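Danix Iver 20 rowing machine, club model

Product code 2303. In stock, collection or delivery. Page last updated Mar 21, 2026

Air resistance rower for clubs, boathouses, school gyms. Same frame as the old Iver, new seat rollers, new chain guide. If you had the previous one you will know your way round it in a minute.

What you get: rower in two boxes, Terura monitor, foot straps (pair), tool bag, spare shock cord. Batteries for the monitor are in the box, taped inside the lid, please look before ringing us.

Quick spec
Damper settings: 9
Monitor memory: 300 sessions
Seat height: standard. Raised legs are extra, see further down
Splits into two for storage, wheels on the front foot
Handle: straight, rubber grip. Bent handle to order 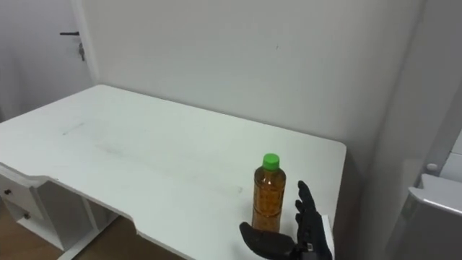

The damper is on the right side of the fan housing. Juniors should start low. Most crews leave it at 4 or 5 and that is fine, a higher number isn't a harder session, it just feels like a heavier boat. Wipe the rail after every session. Oil the chain when it starts to look dull, a few drops on a cloth, not straight on.

Monitor
Shows split, rate, distance, watts, calories if you must. Backlight is better than on the old one. Links several machines together for racing but you need the cable set, sold seperately. Will pair with most heart rate belts. Doesn't pair with the older Picard belt, we have tried. The newer Picard one with the grey clip is ok.

Fitting it together
Allow half an hour the first time, less for the second. Front legs on first, then rail, then seat. Do the rail bolts up finger tight, check it's sitting square, then nip them up. People overtighten these and strip the thread, replacement bolts are not covered.

Space: leave room behind for the handle and for whoever is on it leaning back. More if you're putting them in a row. Level floor. Rubber mat is worth having on concrete.
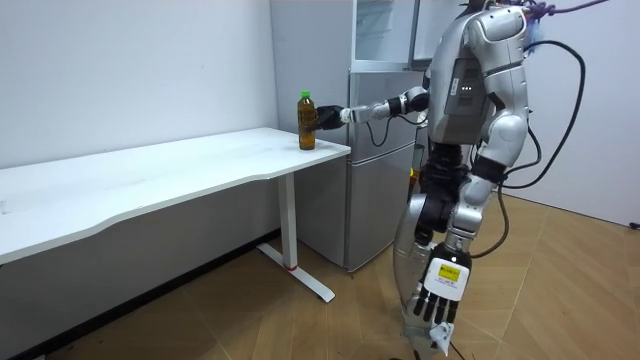 Drinks and rowers. No bottle holder on this model and we don't plan to add one, they catch knees. Keep bottles off the floor beside the rail, that's how seats get jammed and how monitors get soaked when somebody kicks one over. Put a desk or shelf along the wall and stand them on that, something like the white desk and the green-capped bottle in the photo, within reach when you get off. Sticky drinks on the rail will wreck the seat rollers and it shows, so don't send them back as faulty.

Extras
Raised legs, set of two. Good for masters crews and anyone with bad knees
Bent handle
Race cable set
Seat pad, thin or thick
Cover, black, fits the machine whole or split

Delivery
Kerbside as standard. Two people needed for the long box. Upstairs or onto a pontoon by arrangement only, ask first. Islands and Highlands take longer. The February backlog is cleared, all orders from then have gone out.

Club orders
Buying 20 or more, there's a separate price list, email and ask for Valentin Langlois. Say which handle you want and wether you need the cable set, saves going back and forth. Purchase orders fine for schools and affiliated clubs. Everyone else pays up front.

Trade-in
We take the previous Iver in part exchange, working or not, as long as the rail is straight. No other makes at the moment. Photos of both sides and the monitor switched on please.

Guarantee
Frame 9 years. Monitor and moving parts 2. Straps, cord, grips and seat pads are wear items and not included. Keep your receipt, we can look up an order by postcode but it takes ages.

Spares are listed under the product code, use 2303 in the search box, not the name, or you get the old model's parts as well.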